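Wimier Hand-Held Gripper Kit: Progress Report to the Jemell Fund
Second report, covering the period to 13th May

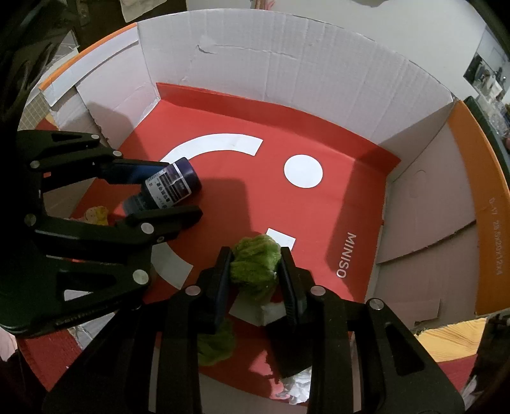
Summary

The Jemell Fund is paying for a review of the Wimier kit as a possible purchase for small training labs. The kit is a pair of hand-held grippers with cameras, a charging base, and software that turns each recording into a file a robot arm can learn from. Our job is to say whether a lab without engineers on staff could buy it, set it up, and get usable recordings from it.

We are on schedule with the recording work and behind on the software work. The hardware has held up better than we expected. The written instructions have not. We are not ready to recommend the kit or to advise against it.

Work done in this period

We recorded 285 sessions. Most were pick-and-place tasks on small household goods, done inside shallow boxes and on open tables. Box work was added after the first report, when the Fund asked whether the grippers could be used in tight spaces. A person holding two grippers over a box has to keep the tools from bumping each other and from catching the walls, and we wanted to know how quickly a new operator gets used to that.

The objects were chosen to be different from each other. We used hard items such as bottles, soft ones such as fuzzy balls, and light scraps such as crumpled paper. The same operator worked both grippers in every session.

Of the sessions recorded, 68 were rejected by the software. The usual message was "tracking lost," with no further detail. When we went through the rejected recordings ourselves, we found that many came from boxes with tall walls, where the cameras had less of the room to work from. The vendor's guide says to keep "enough of the surroundings" in view and leaves it there. We have asked Wimier for a clearer rule and have not had one yet.

Hardware

Grip. The finger pads hold smooth bottles well. Soft objects are easy to pick up but easy to squeeze too hard, because the trigger gives very little feedback. Operators learned to watch the object instead of going by feel. Flat scraps of paper and foil were the hardest things to pick up cleanly, and we have stopped using them as target objects. They are still left in some boxes as clutter.

Weight. New operators complained of tired wrists by the end of a morning. We now plan a break after each block of recordings, and the complaints have mostly stopped. Smaller hands have trouble reaching the trigger at full opening. Wimier sells a shorter grip as an extra, and we would like to try it before the final report.

Size. The grippers are large for box work. In a shallow box the two tools take up much of the space, and each often blocks the other camera's view of the object. Operators got around this by bringing one gripper in from the side and the other from the front. We have written this up as a one-page note for new operators.

Wear. Two finger pads came loose and were glued back on. One pivot screw needed tightening. Nothing else has needed repair.

Batteries. Charge lasts through a normal half day of work. The charging base does not show which gripper is full, so operators have been checking in the software.

Software

Setup took much longer than the vendor's page suggests. The first computer we tried would not see the second gripper at all. The second computer worked once the drivers had been removed and put back in a different order, which is not covered in the manual. A lab without a technical person would have been stuck at this point.

Once running, the recording screen is simple. Operators start and stop a session from the trigger and did not need much teaching. Naming and sorting the files afterward is slow. The software gives each file a long code, and there is no way to add a note such as which object was picked up. We keep a separate spreadsheet for this.

We have not yet tested the export to a robot arm. The Sarkon arm we planned to use needs an adapter plate, and the plate that arrived had the wrong hole spacing. A replacement is on order. This is the main cause of the delay.

Vendor support

Wimier answers email within a day or so for simple questions about parts. Questions about tracking and drivers take longer, and two are still open. The loose pads were reported and spare ones were sent free of charge.

Comparison kit

The plan includes a shorter trial of the Cloutier kit, which is sold to the same kind of buyer. It has arrived and has been unpacked and checked against the parts list. No recordings have been made with it. We intend to use the same boxes and objects, so that the two sets of results can be read side by side.

Spending

Spending is within the approved budget. The adapter plate cost more than planned and was covered from the line for small parts. Operator hours are slightly under, mainly due to the late start on the arm tests. We are not asking for more money.

Next steps

Fit the replacement adapter plate and run the first export to the Sarkon arm.
Repeat the tall-wall box sessions with the walls folded down, to see if fewer are rejected.
Begin recording with the Cloutier kit.
Try the shorter grip with operators who have smaller hands.
Get answers from Wimier on the open tracking and driver questions.

The final report is due in August. If the arm tests have not started a month before then, we will write to the Fund and propose reporting on them separately.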